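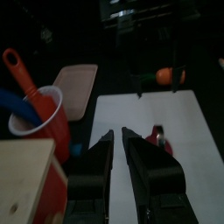 Small red thing, white tabletop.

Home | Archive | House | Garden | Contact

Keeping small things

Posted in December by Aivar Kazlauskienė

Print this post | E-mail this post

The kitchen drawer finally jammed for good last month. It had been sticking for a long time, and I had a way of lifting it and pulling to the left that usually worked. Then one evening it came out an inch and stopped. I could get two fingers in and feel something flat standing on its edge, and I couldn't knock it down.

I got it open from below. The cabinet under the drawer has a thin back rail, and if you take everything out of the cabinet and lie on the floor you can reach up behind it with a ruler. The flat thing was a plastic hinge cover. I don't know what hinge. I have lived in this house for 21 years and I don't remember ever seeing a hinge with a cover on it.

I took the whole drawer out and carried it to the dining room and tipped it onto an old sheet. My plan was to throw away most of it and have the drawer back in by supper. It took me the better part of three evenings, and the sheet was still on the floor when my sister came over for coffee.

My father kept everything in jars. He had a shelf in the garage in Rosau with baby food jars on it, and each jar had a strip of tape with his handwriting. Wood screws, brass. Washers, rubber. There was one jar that said Unknown, and as far as I know it was the only one that ever got fuller. He would look in it when something broke, before he went to the store. Sometimes he found what he wanted. When we cleared out the garage I took that jar and my sister took the brass screws. I have since poured mine into the kitchen drawer, which explains some of what I found.

A lot of it was easy. Dead batteries went in a bag for the recycling counter. Takeout menus went out, including two from a place that is now a dentist. Keys I tried in every lock in the house and then put in an envelope. I couldn't throw them out. I know that's foolish with keys. The locks they fit are probably gone.

The hard part was the parts. By parts I mean any small piece that was clearly made to go with something else. A foot from an appliance. A cap. A bracket with one hole. Each one came off something or came in a bag with something, and at the time I must have thought it was worth holding on to. I would pick one up and think, that looks important, and put it down in the same place.

I learned this the expensive way a few winters ago. We have a Rudix humidifier that stopped working, and the repair man said it only needed the little float that sits in the tank. He didn't carry the float. The float couldn't be ordered by itself. I told him I thought I had a spare one somewhere and he said well, if you find it, call me. I looked for a weekend. We ended up buying a new humidifier and a stand for it, and with the visit and the delivery the whole thing came to $446. I found the float in the spring in a coffee tin with some picture hooks. The old humidifier had already gone to the dump.

So you could say that proves I should keep things, or you could say it proves that keeping things is no use if you can't find them. My husband says the second. I've gone back and forth.

What I ended up doing was slow but it worked fairly well. I put the parts in groups by what room I thought they belonged to, and then I walked around the house with each group in a bowl. Kitchen first. The appliance foot belonged to the toaster oven, which has been rocking for years. I had a folded matchbook under it. It took less than a minute to screw the foot back on. In the bathroom I found the place for a white plastic plug that covers a screw head on the towel bar. In the hall closet, a bracket fit the end of the shelf where the shelf sags, and now it sags less.

That was enough to make me want to keep going. I did the bedrooms on the second evening and the basement on the third. The basement was disappointing. Most of what I thought was furnace turned out to be curtain rod.

Whatever had no home after the walk went in a box. I wrote the month on the lid. If the box hasn't been opened by next December I will throw it out without looking in it. My sister doesn't believe me. She took two things out of it while she was here, one of them a knob she says is from our mother's radio. It could be. It's brown.

I bought a divider for the drawer at Kairys on Brudow Street, which is the last hardware store I know of where you can still buy one bolt. I asked the woman at the register what people do with the odd pieces and she said they bring them in. They put them on the counter and ask her what they are. She said she gets it right more than half the time, and that the ones she can't name are usually from furniture that came flat in a box. I showed her the hinge cover. She turned it over twice and said it was a hinge cover.

The divider has 5 sections, according to the label, but one is so narrow that I only use it for pencils. The others are tape and string, batteries that work, tools I use every week, and parts. I put the parts in the section nearest the front so I would have to look at them. The drawer runs smoothly now. I rubbed a candle stub along the runners, which my father used to do, and I don't have to pull to the left anymore, though I still do it.

A few notes for anyone thinking of doing the same. Use a light-colored sheet or you'll lose the small screws. Don't start after supper. If you have a part that you are sure about, tape it to the thing it belongs to that same day, on the back or underneath. I did that with the spare shelf pins for the bookcase and with the Allen wrench for the bed. A plain sandwich bag and some packing tape will do it.

And write down what you can't identify, with the room where you found it if you know. I started a page in the back of the household notebook. So far it has the hinge cover on it, a spring, and a gray ring that my husband says is from the garden hose. I have been out to look at the garden hose. It has its ring.

Older posts | Newer posts | Print this post | E-mail this post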